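Small Space Tips: Tabletops, Takeout Cups and Hanging Shelves

Kitchen & Workshop Tips, page 6
Updated Monday, June 15, 2020

A small work nook fills up from the bottom. The table goes first, then the corners, and by the time you look at the walls there is no clear path to them. The tips on this page are for a nook with walls on three sides and one table, which covers a lot of craft corners, breakfast alcoves and converted closets. Most of them use things you already have in a drawer.
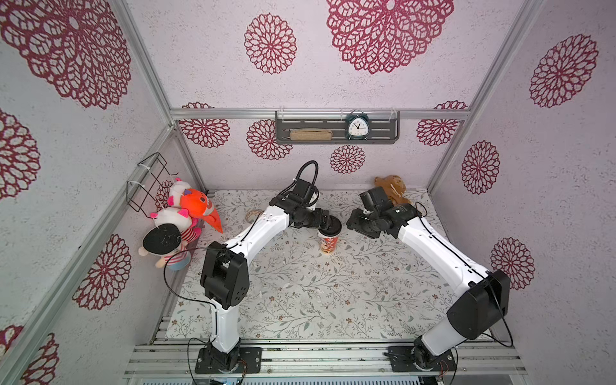

Edgardo Dumlao

Start with whatever is standing on the table. Pick up each item and decide if it gets used at this table or somewhere else. Clocks, tape, pens and scissors usually stay. Coffee cups go. Stuffed toys can stay if children use the space too, but give them one corner and keep them in it. Toys grouped against a side wall take up less room than the same toys spread along the back.

Use the corner posts. If your nook has a metal frame or open shelving uprights, a wire basket can be zip-tied right to the post. Use 4 ties, two high and two low, and pull them snug before you trim any of them. Cut the tails flush with nail clippers. Scissors leave a sharp end that will catch your sleeve. I used Kerkolby baskets for a long time and they hold up, although the coating chips where the tie rubs. A scrap of bicycle inner tube under the tie takes care of that.

Covering the table. A thin printed cloth is cheaper than refinishing a scratched top, and a fine all-over pattern such as vines or small flowers hides coffee spots between washings. Large prints are better on the walls. If you put a busy pattern on both, small things like pen caps and screws get hard to find. Cut the cloth 2 inches bigger than the table on each side, fold the extra under, and fasten it beneath the top with thumbtacks or double-sided tape. Do the long sides first. Smooth from the middle out with the side of your hand and then do the short sides.

For washing, cold water and a short cycle. Hang it while it is damp and it will not need ironing.

Takeout cups. A paper cup with a lid is worth keeping once or twice before it goes in the trash. Rinse it, let it dry upside down overnight, and use it for one of these:

Picture hooks and small nails. Write the size on the lid with a paint marker.
Used sandpaper discs, folded in quarters.
Leftover grout or spackle powder, but only for a day or so. Paper lets the damp in.
Twist ties and bread clips. Feed them through the sip hole and you never have to take the lid off.

Do not put anything heavy in them. A cup full of wood screws will sit there fine until you lift it by the rim. For screws, I went over to glass jars and have stayed with them.

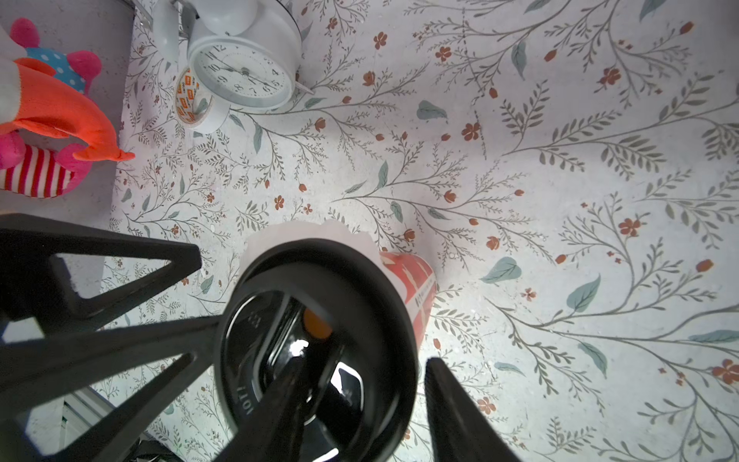 The lid is the part that gives out first on most of these cups. It loosens a little each time it comes off, and after enough times it won't seat on the rim at all. When you press one on, set the cup on a flat surface and push down evenly all the way around with your palm. If you push on one side, the other side pops up. A lid that has gone loose can be held with a rubber band over the top and under the base, but at that point I would get another cup. Once the rim has softened or torn, throw the cup out and keep the lid as a spare.

Packing tape. Store a roll flat if you can. On its edge it rolls, and in a warm room the sides collect dust that ends up in the adhesive. Fold the loose end under itself so you can find it next time. If the roll has split and is coming off in strips, go back with a fingernail to where it split, lift the full width, and run it a few inches past the bad spot before you cut.

Hanging a shelf without drilling. In a rental, or in a nook papered with something you don't want to put holes in, look for a rail. A horizontal bar across the back wall will carry a light shelf on hooks, and the shelf can come down again in a minute. A slotted metal one works well because dust and crumbs fall through. Clear plastic hooks like the two here don't stand out against the wallpaper, and a twin-bell alarm clock is the kind of light thing I would put up there. Keep paint cans and tool boxes on the floor. Check the package for the weight the hooks are meant to take and stay well under it – plastic gets brittle near a heater or a sunny window. I look mine over every July and replace any that have turned cloudy.

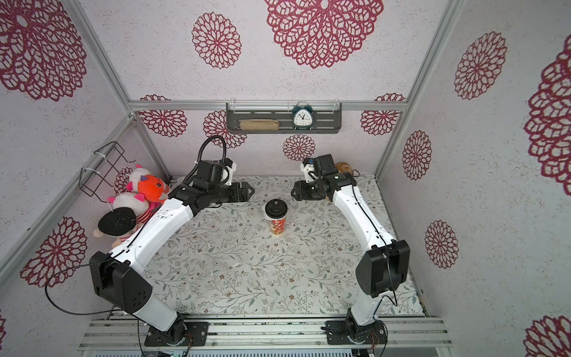 Height matters more than people expect. Hang the shelf high enough that you can stand your tallest table item under it and still get your hand over the top. In my own nook the rail ended up too low the first time, and I knocked a jar of brushes over every time I reached for the clock. Moving it up fixed that. The brackets came from Gramthorpe, item 106 in the old catalog, and the newer ones fit the same holes.

A sponge kept on an open shelf should be wrung out first and stood on its long edge, so both faces get air. Turn it over in the morning. Swap it for a new one when it starts to smell, and move the old one to the workshop for wetting sandpaper.

Cleaning the rails. Metal rails with grooves collect lint. Wrap a damp rag around a butter knife, run it down the groove in one direction, then turn the rag to a clean side and do it again. For greasy rails near a stove, add a drop of dish soap to the rag and wipe afterward with plain water.

Next page: drawer liners, and what to do with odd lids.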